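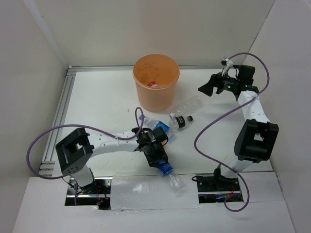
3 min read

Trudus Bottle Sort: notes on the set

Version 2, updated 30 July 2024

What this is

Trudus is a collection of short tabletop recordings about one household chore: getting empty drink bottles off a surface and into a bin. The Brernix sorting guide, which we started from, treats this as a single category called "plastic bottle." We doubt that category is as tidy as the guide makes it sound, and most of this README is about why.

What is on the table

Plastic bottles, mostly the clear water kind, and a bin. In the still at the top the bin is the orange cup-shaped one, with a small red-and-white item already at the bottom. We log that item as "small, other." It could be a cap or a very small bottle, and we would sooner have a vague label than a wrong one.

The bottles differ more than the word suggests. One is clear with ribbed sides. One is smaller, with a black label and a white cap. Another has a blue label, and there's a clear one with a blue cap held by its neck. Anyone who has cleaned up after a meeting knows these don't behave the same way. Ribbed sides give you something to hold. A smooth label tends to slide. A capped bottle keeps its shape when squeezed and a bottle without a cap may fold.

The bin problem

The size of the orange bin matters. Version 1 of these notes said it "holds the contents of a typical table." We have removed that line. We never measured a typical table and we don't know what one is. Bottles that go in at an angle take up far more space than bottles that go in upright, and a bin can look full when it is mostly air.

The bin is also see-through to a degree, and the Brernix guide recommends that so people can tell when to empty it. Maybe. In our own kitchen in Flinham a see-through bin mostly meant that everyone could see it was full and walk past it.

Labels used

bottle_clear: a clear plastic bottle, any size, label or no label
bottle_other: tinted or opaque plastic
bin: the container things are supposed to end up in
small_other: caps, scraps, anything we can't name with confidence
cap_state: on, off, unclear

Use "unclear" freely. In version 1 the annotators were pushed to choose on or off, and when we rechecked a batch of 700 labels the two people checking disagreed often enough that we threw out the whole column and started over.

What we do not record

Whether a bottle is empty. A clear bottle may look empty and still have a mouthful in the bottom, and from above it is easy to miss. There is no "empty" field, and please don't derive one.

Whether a bottle can be recycled. That depends on where you live. The Essien drop-off wants caps left on. The one closer to us wanted them off until February and has changed its sign since. We gave up trying to encode this.

Brand. Some labels can be read and some can't, so any brand count would be lopsided.

Layout

Each session folder holds the recording, a label file and a text note. The note is free-form and worth reading. Up to 5 bottles are put out per session, lying down or standing, with no fixed pattern. We were asked for a fixed pattern and said no. Bottles on a real table roll wherever they like, and a neat row would teach you about neat rows.

Known weak spots

The table is plain white and so is everything behind it. Clear plastic on white is hard to outline, and bottle edges in the label files are rough as a result. Treat them as a guess with a margin.

Nothing sits on the table that people really leave next to bottles: no plates, no napkins, no keys. Results here will look better than results in a lunchroom. If someone quotes you a score from this set as proof that a mess can be cleared, ask them what else was in the mess.

Corrections

Open an issue with the session folder name and the label you disagree with. We fix labels in batches, so it may take a while.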